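Support > Hardware kits > Vida two-arm bench kit
Ticket 921: Torque hold drops out on thin round parts
Status: Resolved
Opened by: Géza Fülöp
Product: Vida kit with the Dulilico task pack, evaluation unit
Date opened: 8 July 2025

Hi all! We have the Vida kit on evaluation at Tastcombe, where we rebuild small motors, and I have to say up front that we're having a great time with it. Motor teardown is exactly the sort of fiddly, two-handed job I wanted to try, and the kit gets much further into it than I expected. One problem keeps coming back, though.

When both arms hold a flat round part between them, the grip force reading on the left side sags and the task stops with "HOLD LOST - LEFT". The part is usually still in the fingers when the message comes up. It's only the software that has given up on it. Parts lying flat on the bench and picked by one arm are fine all day long.

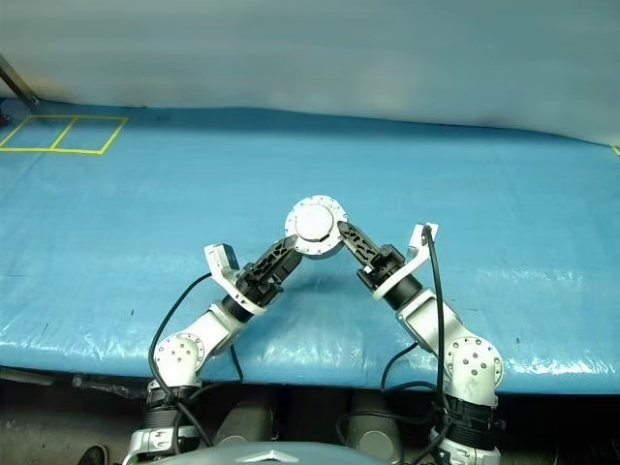

Two-arm hold on a disc, the kind of grip that triggers the message.
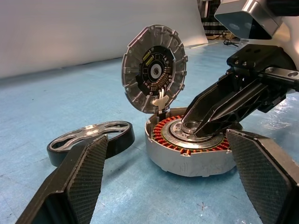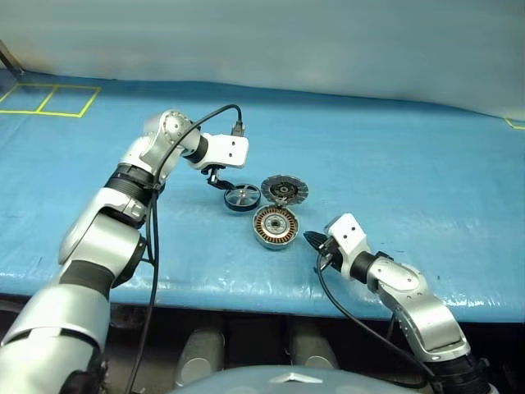 Imetden Support
Thanks for such a clear write-up, Géza. Before we look at hardware, could you send three things: the hold force you have set in the task, the value of "hold settle time" on the same page, and whether the message comes up on the right side if you swap which arm leads? Please don't re-zero the grippers yet. We'd like to see the log as it stands.

Géza Fülöp
Sure thing. Hold force is 15 newtons, which I never touched. Settle time is 300 ms, also as it came. I swapped the lead arm and ran the same task again, and now I get "HOLD LOST - RIGHT". So it follows whichever arm is leading! I was ready to blame the left gripper, so I'm glad you asked. Log attached.

One more thing I noticed while I was in there: if I slow the closing speed down to the lowest setting, the task gets through more often. Not every time, but often enough that I don't think it's chance.

Imetden Support
Very useful, both of those. Since the fault moves with the lead arm, the grippers themselves are probably healthy and nothing needs to come back to us.

What we see in the log: the leading arm closes and takes its reference reading. The following arm then touches the part from the other side and pushes it very slightly. The reference is now out of date, the lead arm sees the difference as a loss of grip, and the task stops. With a thick part the fingers soak up that push. With a thin rim there is less contact and the reading swings more.

Please try this, in order:

1. Open the task, go to Two-arm > Hold, and set the settle time to 900 ms.
2. Change "Take reference" from "Lead closed" to "Both closed".
3. Leave the hold force where it is.
4. Save under a new name and run it with the lead arm on the left, then again on the right.

If step 2 is grayed out, your Dulilico pack is older than the kit software and needs to be updated first. The update keeps your saved tasks.

Géza Fülöp
Step 2 was grayed out, so I did the update. It took one restart and all my tasks were there afterwards, including the one I had named "test test final" and would have been happy to lose.

Then I made both changes and ran it. No dropouts with the left arm leading, and none with the right. I let it go through the hold-and-turn part of the task over and over while I ate lunch next to it, and the reading just sits there, flat as you like. Lovely.

I then got curious and put the settle time back to 300 while leaving "Both closed" on. It still works on the thicker parts, but I got one dropout on a thin cover - so the longer wait does matter for those. I've gone back to 900 and I'm keeping it. The cycle is a bit slower and I don't mind at all.

Two wishes while I have you:

- The message could say which arm was leading. I spent a good while looking at finger screws on a gripper that had nothing wrong with it.
- A preset for thin round parts would be great. Anyone doing motors, fans or pumps is going to run into this.

Imetden Support
Both passed along to the software group. The lead arm is going into the message text in the August release. The preset is being looked at. If you are willing to share your saved task, it would make a good starting point, and we can strip out anything specific to your parts.

Is there anything else open on this one, or may we close it?

Géza Fülöp
Happy to share, I'll upload it tonight. You can close this. I do have a question about teaching the arms to handle the thin wires inside the housing without tugging on them, but that deserves its own ticket, and I want to play with it some more first. It's the part I'm looking forward to most!

Imetden Support
Please do open one when you're ready, and put this ticket number in it so we have your settings to hand.

Resolution: Dulilico pack updated. Reference set to "Both closed", settle time raised to 900 ms. Hold force unchanged. No parts replaced.
Ticket closed.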